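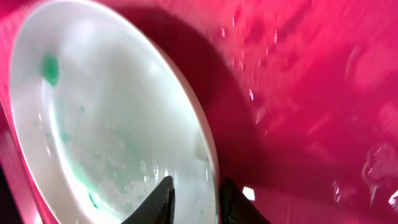 My mother-in-law always held that if the water was too hot for your hands it was doing the job, and if it wasn't you were only moving the grease about. I heard that at her sink in Mimcombe for years, usually with a tea towel over my arm, and I've come round to half of it. Hot water is lovely for roasting tins. For eggs, porridge and anything floury it is a menace, as it sets the stuff on like glue, and those want a cold rinse first and the hot water afterwards.

So, washing up by hand. We had a dishwasher until last June, when it gave up, and I was quoted 200 pounds for a repair on a machine I had never much liked. I said no thank you and bought a decent brush instead (a Pliten, with the replaceable head, and I'm still very fond of it!). Since then I've had plenty of time to think about how I go about things.

Order first. Glasses, then cutlery, then plates and bowls, then the pans, and the roasting tin last of all. Everybody's grandmother said so and everybody's grandmother was right, though I do cheat and put the cutlery to soak in a jug while I'm on the glasses.

Go easy on the liquid. I used to squeeze it straight from the bottle as if I were icing a cake, and then spend ages rinsing. Now I keep a little pump bottle by the taps, one part washing-up liquid to three parts water, and a single push does most of a supper for the two of us. Give it a shake now and then. I make up 200 ml at a time, no more, as it goes thin and sad if it stands for weeks.

Tea stains in mugs come off with a teaspoon of bicarbonate of soda and a damp cloth. Rub it round, leave it while you do something else, rinse. The same paste will shift those grey pencilly marks that knives leave on white plates, or it does on mine, but go gently over anything with a gold rim or a painted pattern.

Burnt pans I fill with an inch of water and a spoonful of soda crystals, bring to a simmer and then leave overnight. Not aluminium, please, it turns a horrible colour. I did that to a jam pan from Hallero and was cross with myself for a month.

Wooden spoons and boards should never sit in the bowl. Wash, wipe, stand them on edge. A rub of oil every so often keeps them nice, and the cheap stuff from Espinoza's on the corner is perfectly good as long as it says it's for food boards.

Cloths go in the wash at 60 and the brush gets a soak in hot soda water once a week, then hangs up bristles down. If your draining rack has gone chalky underneath, lay kitchen paper soaked in white vinegar over the worst of it for an hour and rinse well. Mine needed two goes.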